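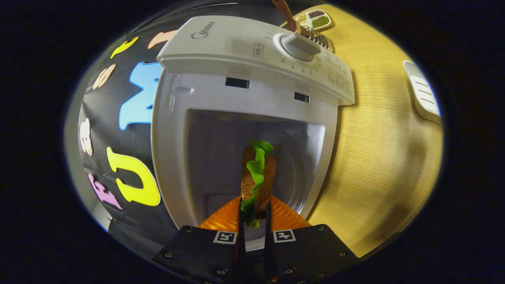 Fig. 3. Microwave with the door open, dial at the right of the control panel, orange turntable plate in place. The sandwich goes over the middle of the plate.

Section 4: Warming bread and sandwiches

Read Section 2 (Placing the oven) before first use. These steps are for the dial model kept in the Korkent break room. Times are for one serving.

Before you start

Check that the turntable plate sits flat and turns freely by hand. If it rocks, lift it out, wipe the floor of the cavity, and put it back. Keep the two slots in the front face above the opening clear of crumbs and tape.

Warming a sandwich

1. Open the door fully.
2. Take off any foil, wire ties, or plastic clips.
3. Set the sandwich on the center of the plate. Food placed near the rim heats unevenly.
4. Close the door until it clicks.
5. Turn the dial to 30 seconds. For short times, turn it past the mark and then back.
6. When the bell rings, open the door and feel the underside of the bread. If the middle is still cool, give it another 10 seconds.
7. Let it stand for a minute before eating.

Note: Lettuce wilts quickly. If you want it crisp, pull it out before step 3 and put it back after standing. Toasted bread softens in the microwave. A paper towel under the slice takes up some of the steam.

Note: A filled sandwich straight from the refrigerator may need almost twice the time. Add it in short steps.

CAUTION: Do not run the oven empty. Do not run it without the turntable plate.

CAUTION: Cheese and sauces can be much hotter than the bread around them.

After use

1. Turn the dial back to zero if you stopped early.
2. Brush crumbs off the plate. Wash it by hand in warm, soapy water once it has cooled.
3. Wipe the walls with a damp cloth. Do not push anything into the small holes along the back edge.
4. Leave the door open for 3 minutes to air out.

If the plate is chipped or cracked, stop using the oven and tell Rakiya Onuoha at the front desk. Spare plates are in the cabinet under the sink.

Continue to Section 5: Soups and drinks.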